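Ticket 1449: Attachments missing from exported PDF
Product: Vokiseo document server
Reported by: Weronika Pietrzak
Assigned to: Bartosz Grabowska
Opened: Thu 23 February
Status: Open, workaround in place

Exporting a page with two or more attached pictures gives a PDF with the text only. The export log ends with error 500 from the image converter. Pages with one picture export normally. Same result in both browsers.
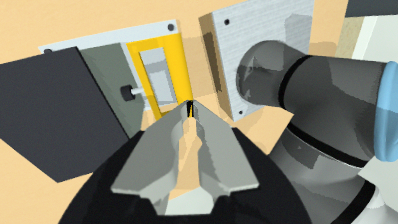
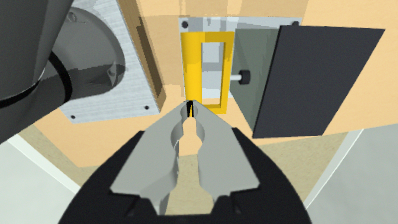
Update 1 (BG)
Reproduced on the Idik test server. The converter starts one process per picture, and all of them write to the same temporary folder. The second process finds the folder locked and stops. File size and format make no difference.

Update 2 (BG)
Raised the lock timeout from 4 to 43 seconds. No change. Restored the old value.

Update 3 (WP)
The fault does not occur on the Plukine server, which still runs the November build. Same page, same account.

Update 4 (BG)
Confirmed. The shared folder came in with the build after that one. Set the converter to one process at a time on the live server. Export is slower but complete. Leave this setting alone until the patch is installed.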